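Clesum (software)

Clesum is an open-source perception and grasp planning package for robot arms that handle soft, strapped and otherwise floppy goods such as bags, backpacks and harnesses. It was started at the Fajardo robotics lab as a replacement for Jurkska, an older planner that worked very well on boxes and bottles and very badly on anything with a loop hanging off it. The current release is Clesum 2.

Overview

Most grasp planners look for a rigid shape and place the fingers on either side of it. A backpack breaks that idea in a dozen ways at once: the padding gives, the straps wander, and the handle may be lying flat or standing up. Clesum takes a fresh approach to the problem by sorting the image into parts first (handle, strap, pocket, panel, mesh) and only then asking which part can bear the weight of the whole object. It is a wonderfully simple idea, and it made the package popular with small labs soon after release.

The part labeler works on color images from a camera mounted close to the gripper. Patterned backgrounds are a known source of trouble, as printed stems and petals can be read as cords or loose fabric. The training set of 3,425 labeled views therefore includes plenty of busy walls and veined floors.
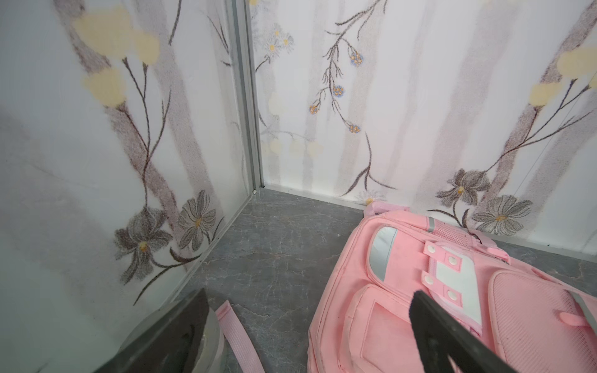

Wrist-camera view of a pink backpack on a marble-patterned floor, with floral wall panels behind it and both gripper fingers in view.

Planning and control

Once parts are labeled, the planner scores candidate grasps on each one. Handles score highest by default, followed by the bases of shoulder straps. Snap buttons and mesh are marked as keep-out areas — a rule added after early testers reported torn pockets. Users can change the scores in a plain text file, and many do.

Motion is passed to Setier, a separate controller that closes the fingers slowly and watches motor current for the small rise that signals contact with padding. If the rise comes too early, Setier opens the fingers and asks Clesum for the next candidate. The two programs talk over a local socket and can run on different machines.

Tooling

Clesum ships with a replay viewer that steps through a recorded run and overlays the part labels on each image. It is easily the best-loved piece of the package. A batch mode can rescore some 2,000 stored grasps overnight on an ordinary desktop computer.

Limitations

Thin straps lying across a bag of the same color are often merged with it. Shiny trim and reflective fabric can also throw off the labeler, and transparent bags are not supported.

See also

Jurkska
Setier
Grasp planning
Deformable object handling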